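So the Tekine Open finally gave us a proper Saturday! I got to the Uzor hall early, grabbed a seat by table 5, and barely left it until the women's doubles final was over. Pernetti's pair were two games down and looked cooked, then won three straight — the last one 13-11, with the whole place on its feet. The crowd was 842, which is a lot for a club tournament around here (the hall only holds 1,000). 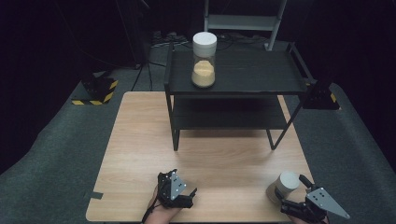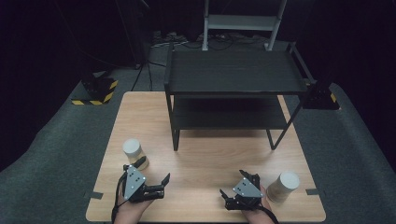
Omolara Sani thought the match turned on the timeout in game three, when they quit chasing winners and started serving short to the forehand. I'd go along with that, though I still think the Prorkora girls got tight once the lead was gone. Both pairs are back in October for the team event, and tickets are 20 bucks at the door.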